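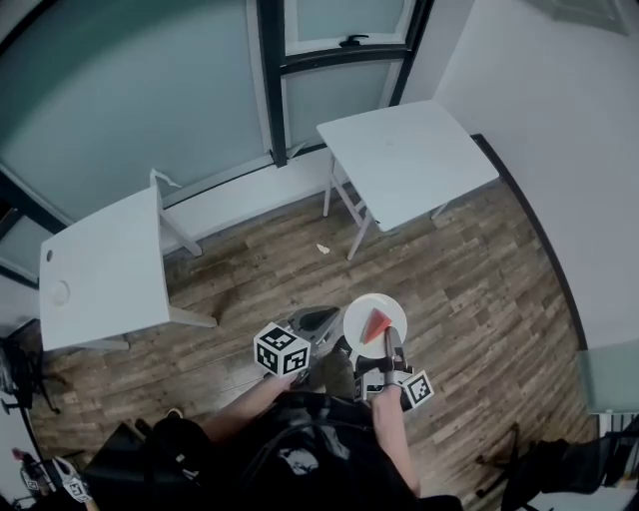 A round white plate and what looks like a slice of watermelon.

Sivico Streaming Box Review: Good Search, Slow Port

The Sivico is a small set-top streamer that runs the Tefera interface and comes with the Kinomico media player already installed. It plays 4K video at up to 60 frames per second, supports HDR, and connects over dual-band Wi-Fi or wired Ethernet. I have used one as the only source on my living room TV since September, with firmware updates installed as they came out.

Setup

The box ships with a power adapter, a short HDMI cable, the remote and two batteries. Pairing the remote is automatic on first boot. The Wi-Fi password has to be typed with the on-screen keyboard, which is a single long row of letters and takes patience. There is a phone app that can pass the password over, but it needs an account, and the account needs an email confirmation before it will do anything.

The first firmware update was offered before the home screen appeared. It can be skipped. Don't skip it. The version on my box had a bug that forced HDR on for all content, including menus, and the update fixed it.

Search

Tefera's search is the main reason to consider this box over cheaper ones. It covers installed apps, the rental store and local files in one results page. Each title shows where it can be played, and local copies are listed first. Apps you don't subscribe to can be hidden from results under Settings > Search > Sources. The setting survived every update.

Results appear as you type. Voice search is handled by the remote's microphone and was accurate for movie titles and less so for people. Foreign titles usually had to be typed. Episode search works if you give the series name and the season, but asking for an episode by its own name returned nothing in most of my attempts.

Two gaps are worth knowing. Live channels are not indexed at all. Rental prices in the results are sometimes out of date, and the right price only shows on the title's own page.

Local playback

I pointed Kinomico at a network share holding 1,788 video files. The first scan ran overnight and was finished in the morning. Matching was good for anything with a year in the file name. Files without one were often matched to a remake. Corrections are made one at a time, with no batch edit, and they are stored on the box and not on the share. A factory reset wipes them. There is an export option, but it saves only the watch history.

External subtitles load if the file name matches the video. Size and position can be changed, color cannot. Audio passthrough worked with my receiver once I turned off the "Auto" setting and picked the format by hand. On Auto the box fell back to stereo after waking from sleep.
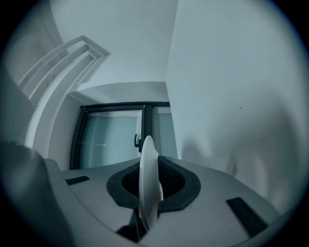
Hardware and network

The Ethernet port is limited to 100 Mbps. For subscription streaming that makes no difference. For high bitrate local files it does, and my largest 4K rips paused to buffer during busy scenes. The same files played cleanly over 5 GHz Wi-Fi with the router in the next room. It is odd to recommend wireless over a cable, but with this box that is the better choice if the signal is strong.

Storage is 16 GB, a good part of it taken by the system. I have eight apps installed and have had one low storage warning, which went away after clearing Kinomico's artwork cache. The USB port accepts drives for media but will not move apps to them.

The box wakes from sleep in two seconds. A cold start is much slower. There is no fan, and the case gets warm but stayed stable through long sessions.

Remote

The bundled remote is made by Pultitden and has the name on the battery door. It uses Bluetooth for the box and infrared for TV volume and power. Buttons are firm and the layout can be learned by touch, apart from Back and Home, which are the same size and shape and sit side by side. There is no backlight. One button is tied to the rental store and can't be remapped.

HDMI-CEC can turn the TV on and off. On my set it also switched the input back to the box when another device was in use, so I turned that part off. The two functions have separate switches in the menu.

Home screen

The top third of the home screen is a promotional banner. It can be set to still images, but it can't be removed. The app row below it can be sorted freely, and Kinomico's recently added row can be pinned under that.

Pros
Search covers apps and local files together
Sources can be hidden from results
Quick wake, silent
Wide local format support

Cons
100 Mbps Ethernet
No batch edit for mismatched titles
Auto audio setting unreliable after sleep
Banner can't be removed

Rating: 8 out of 10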